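Orkham Bird Song Notes: README

Zanele Chauke, February

Welcome! Orkham Bird Song Notes is a small collection of written listening records from the hedges, allotments and riverside paths of Orkham. There are 900 notes in it so far, and I'm delighted that other people want to use them. Please do — for school projects, for a local walk leaflet, or just to learn what a dunnock sounds like.

What a note is

Each note is one bird heard by one person. There is no audio in the set. A note says what was heard, where, at what time of day and what the weather was doing, and then there's a free text field for the song itself. That last field is my favourite part by a mile. People write things like "squeaky gate, twice, then a rattle" (great tit, almost certainly) and I've left their words exactly as they came in.

Columns

note_id: a plain number, never reused
place: one of 14 listening spots, from Pumholm Lane to the old lock
time_of_day: 24-hour clock, local time
species: English name, or "unsure"
sure: yes, fairly, no
weather: free text, often just "grey"
song_words: the listener's own description

Things to watch out for

Robins are over-represented. They sing all winter, they sing under street lamps, and beginners learn them first, so a big pile of robins tells you as much about the listeners as the birds. The same goes for dawn — we have lots of notes from before 08:00 and very few from the afternoon.

Chiffchaff and willow warbler were mixed up in the early notes. I went back through 122 of them and changed the species to "unsure" wherever the song words didn't settle it. If a note says "says its own name over and over", I kept it as chiffchaff!

The Pumholm Lane spot moved 20 metres up the road when the layby was closed. I've kept the same place name for both.

Files

notes.csv: everything
places.csv: the listening spots, with a line on how to reach each one
words.txt: all the song descriptions, one per line, lovely to read aloud
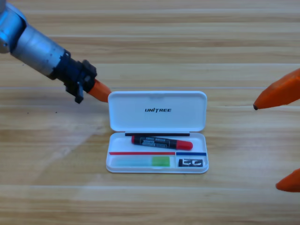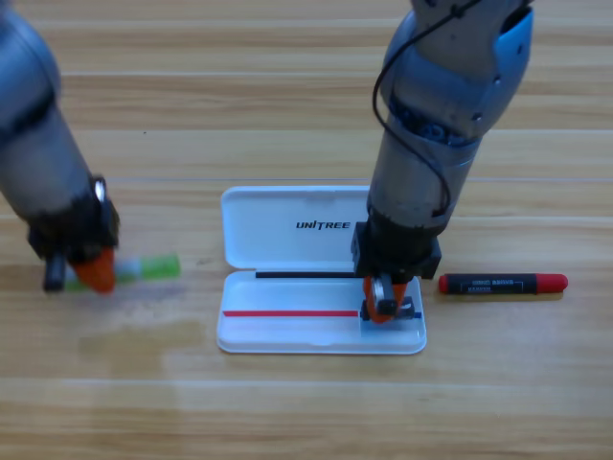 Adding your own

Stand still for five minutes before you write anything. The wrens come back first, usually, and they're astonishingly loud for their size. Write the song down in your own words before you look the bird up, then fill in the species afterwards. "Unsure" is a perfectly good answer and I'd much rather have it than a guess.

Blank sheets are in the files as sheet.txt. Copy one, fill it in, and send it over with your place name spelt as it is in places.csv. New spots are welcome too — I'd love something from the Nasr orchard side, where there were bullfinches last spring.

Reuse is free for any purpose. Please keep the song words as they are, odd spellings included.

Last updated: February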